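Section 4. Folding Flat Cloths on a Bed

4.1 Scope

This section covers the folding of single-layer rectangular cloths (throws, bed covers, tablecloths, dust sheets) using a made bed as the work surface. Fitted sheets are covered in Section 5. Quilts and comforters are folded by two people and are not covered here.

The procedure applies to the Zemavberg linen shelf and to any other shelf with the same inside depth. For the Draltar under-bed drawer, follow steps 1 through 9 and then go to 4.6.

4.2 Preparing the bed

1. Pull the bottom sheet tight at all corners. Wrinkles in the sheet carry through to the cloth and cannot be felt from above.

2. Fold the quilt into a long band and place it along the far edge of the bed. It may stay there for the whole procedure.

3. Move pillows and folded bedding to the head of the bed.

4. Place clothing that is waiting to be sorted on top of the quilt band, outside the work area. Do not put it on the sheet.

Note: A checkered or striped sheet is preferred under a plain cloth. The lines of the pattern serve as a guide for squaring the edges. On a plain sheet, use the edge of the mattress.

Caution: Remove pins, hair clips and belts from the bed before spreading the cloth. Loose-weave cloths snag easily and the pulled thread cannot be pushed back.

4.3 Spreading the cloth

5. Lay the cloth on the middle of the bed without trying to straighten it. Leave a margin of bare sheet between the cloth and the side of the bed where possible.

6. Find the four corners. Start with the corner nearest to you. If an edge has folded over on itself, open that flap before looking for the next corner.

7. Work any bunched area outward with the flat of the hand, from the center of the cloth toward the corner. Do not pull on the corner itself.

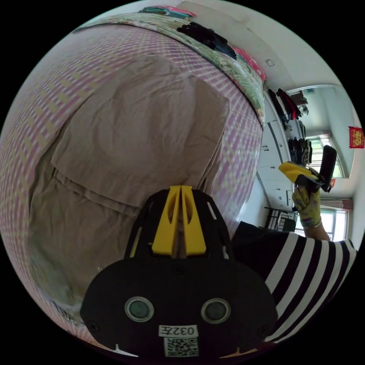

Fatemeh Ebrahimi wrote in after the previous edition to say that steps 6 and 7 should be the other way around for heavy cotton, as a bunched corner tends to hide the hem and you end up opening the wrong flap. She smooths first, then looks for corners, and reports that she has to start over far less often that way. Either order is acceptable for heavy cotton. For linen and thin synthetics, keep the order as printed — these fabrics slide when smoothed, and an unopened flap will be pressed into a crease.

8. Line up one long edge of the cloth with a line of the sheet pattern. Check the opposite edge. If it runs off the line, lift the cloth by two corners, let it drop, and repeat from step 7.

9. Smooth the full surface once from left to right. Creases left from storage do not need to come out completely. A crease that stands up when the hand has passed over it should be pressed down again before folding.

4.4 Folding

10. Bring the far long edge over to meet the near long edge. Match the corners first, then the middle of the hem.

11. Smooth toward the fold.

12. Bring the left short edge over to the right short edge. Smooth again.

13. Measure the folded piece. The finished width for the Zemavberg shelf is 60 cm. If the piece is wider, fold in thirds at step 12 instead of in half.

14. Fold once more in the short direction. The finished piece should have a single closed edge on one side. Place this edge toward the front of the shelf.

Note: Cloths with a fringe are folded with the fringe inside. Skip step 11 on the fringe itself.

4.5 Faults and remedies

Corners do not meet at step 10.
The cloth is not square. Match the two corners at the left end and let the difference fall at the right end. Tuck the excess under, no more than 5 cm.

Cloth slides off the near side of the bed.
Too much of the weight is over the edge. Move the cloth toward the quilt band and repeat step 8.

Piece springs open on the shelf.
Air is trapped between the layers. Unfold to step 12 and smooth toward the closed edge.

Hem curls.
Usually caused by drying on a line with pegs at the corners. Press the hem with a warm iron on the reverse side. Follow the care label.

4.6 Storage in the Draltar drawer

The drawer is shallower than the shelf and takes pieces on edge. After step 9, fold the cloth in half lengthwise twice, then roll loosely from the short end. Place the roll with the loose end down. Do not stack rolls.

Close the drawer slowly. If it resists, take out the last roll put in — forcing the drawer will bend the rear stop (part 772).

4.7 Refolding interval

Cloths stored for the season should be taken out and refolded along different lines once during storage. For cloths put away in late summer, December is suitable. Fold lines left in the same place weaken natural fibers, linen in particular.

Revision note, August 20, 2019: step 13 changed to give the width in centimeters only. Fault table extended by Ita Gilmartin. Drawer instructions moved from Section 5.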